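Setting up a sorting tray on a worktop

These notes cover the way we lay out a tray for sorting small parts – screws, washers, beads, seed packets, whatever has built up in the drawer. It takes 20 minutes the first time and very little after that.

What you need

A plastic tray or bin with rounded corners and smooth sides
A clear, plain worktop
A damp cloth and a dry one
2 small pots with lids for anything you can't identify

Step 1. Clear and wipe the worktop

Take everything off, including the things you think you will need later. Wipe with the damp cloth, then the dry one. Grit under a tray will scratch both surfaces. If the top has a join in it, run the corner of the cloth along the gap.

Step 2. Choose the tray

White is easiest on the eyes for dark parts. Rounded inside corners matter more than size, as small washers get stuck in square ones. Ours came from Rathjen and cost less than the pots. Solène Lacroix, who wrote the first version of this page, used an old roasting tin and found it too noisy.

Step 3. Place the tray

Put it to one side so that most of the worktop stays free for the sorted piles. Line up the long side with the join or the edge of the top, and leave a narrow strip between the two. Keep the piles off that strip. 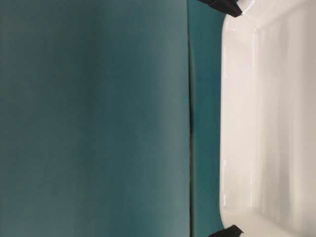

Step 4. Tip in the parts

Pour slowly, one jar at a time. Stop when the bottom of the tray is just covered. Sort the largest pieces first and move them out on to the worktop – the small ones are much easier to see after that.

Step 5. Put away

Label each bag before you fill it. Anything still unknown after 3 sessions can go in the scrap metal.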